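The Sock Report
1 January 2019

Happy New Year, Dustby people! I hope you all ate too much and slept late. I started mine with the laundry, which I know sounds grim, but I had a pot of coffee and the radio on and it was kind of lovely.

A bunch of you wrote in after my last item on single socks (I had no idea there were such strong feelings out there!) and asked what I do with mine. For years I kept them in a grocery bag on the closet floor, waiting for their partners to come home. The bag came with me from Holroyd when I moved here, if you can believe it, and when I finally tipped it out on the bed this week there were 41 socks in it. Forty-one! I matched 3 pairs. The rest were strangers to each other.

So I've made a rule. A single sock gets until April, and then it goes in the rag bag or over to the textile bin at the Domthorpe swap. Thick ones are great for dusting blinds, you just put your hand in and go. Thin dress socks are useless for that, but they're good for storing Christmas lights, one string to a sock with the plug hanging out the top so you can find it.

I also quit rolling pairs into balls. It stretches the cuffs something awful, and my good Misik wool ones had gone all floppy at the ankle. Now I lay one on top of the other and fold them in thirds.
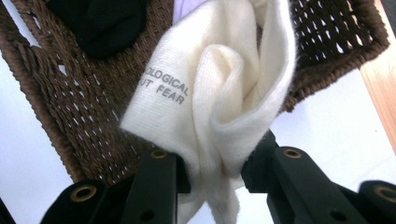

Socks with words on them are my weakness, and they're the worst ones to sort. Once they're bunched up you only get half the message, so you stand there like you're doing a crossword. On the cream-white one all I could make out was "OLOGICAL" with "UT FEAR" under it, and the rest was lost in the fold. I like it too much to put it on rag duty, even with the fuzz. The brown woven basket is a keeper too, and I want a second one for towels.

If you've got a better use for singles, drop me a note before the next issue. Sock puppets have been suggested already, several times!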